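From: Annatjie Swanepoel
To: manipulation-methods list
Date: 3rd October
Subject: Re: wrist-only policy, bin packing numbers

Xolani Chauke wrote:

> Thanks for posting the draft. Two things I could not find in it.
>
> First, the success rate for the wrist-only policy is given over
> 100 trials, but the table does not say how the start positions were
> picked. If they came from the same grid as the demonstrations, I would
> expect the number to drop once you move off the grid.
>
> Second, you say the policy was trained with the specular patches masked
> out, and later you say masking was dropped. Which one is it? We tried
> masking at Fevham in May and it made grasping worse on film-wrapped
> objects, so I would like to know before we spend more time on it.
>
> Xolani

Xolani,

Start positions first. They did not come from the demonstration grid. For each trial a script draws a position and a heading inside the reachable part of the table, and the operator places the roll there by hand using a printed overlay. The overlay is removed before the policy starts. The draft should say this and the next version will. We did run a smaller set on the grid positions as a check, 26 trials, but those are not included in the table.

On masking, both sentences are true of different runs, and the draft mixes them up. The Trovora runs used the mask. The Sumell runs did not. Table 2 is all Sumell. I wrote the method section while the Trovora runs were still the main result and did not go back over it carefully enough.

We saw the same thing you did. The mask is computed from brightness alone, so it removes glare on the stone and also removes the highlights on the wrap. With clear or tinted film those highlights carry much of the shape information at close range. Once they were gone, the predicted grasp point moved toward the middle of whatever pink region was left, and on a roll with loose film that can be well away from the core.

The right wrist view below is the kind of input I mean. The policy gets this and the joint states, no overhead camera.

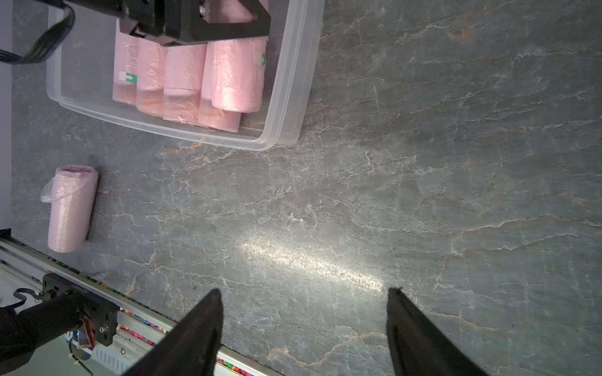

Right wrist view. Five rolls in the bin, one on the table with a loose flap of film.

The bright streak between the fingers is what the mask was meant to deal with. It moves across the table as the wrist moves, and early policies would sometimes slow down over it. What fixed that was brightness augmentation on the table region during training, with the object pixels left alone. It needs a rough object segmentation at training time only. Nothing extra runs at test time.

The flap matters more than the streak. We went through all 31 failures by hand and sorted them by the first thing that went wrong. The largest group was the policy aiming at loose film instead of the roll. The next was the fingers touching the rim of the bin on the way in. A few were the other arm being in the way when the bin was already nearly full – the two arms are controlled by one policy, but it has no explicit collision term, and the wrist view shows only a small part of the other arm.

What I would not claim from this:

The result does not show that wrist-only is better than wrist plus overhead. We have not run that comparison with the new augmentation. The overhead baseline in the draft is the older one.

It also says nothing about other surfaces. All training and all tests were on the same dark veined stone. Bogdan has a plain matte table and we plan to repeat the runs there, with no retraining for the first pass.

If you want to try the augmentation on your side, the change to the data loader is small and I can send it as a patch. You will need segmentation for your own objects. Ours was labeled by hand on every tenth frame and carried forward in between, and it is not very clean around the film edges. I do not know how much that matters. I would start with the probability of applying it at one half per sample, and keep the brightness shift constant over each training clip. Changing it frame by frame made the motion jerky for us.

One question back. In your May runs, did you compute the mask before or after resizing? We did it after, and I suspect that some of the thin highlights on the film had already been blurred into the background by then. If you did it before and still saw the drop, I can stop looking at that.

Logs for the failed trials are available on request. The full set is large, so please say which failure group you want.

Annatjie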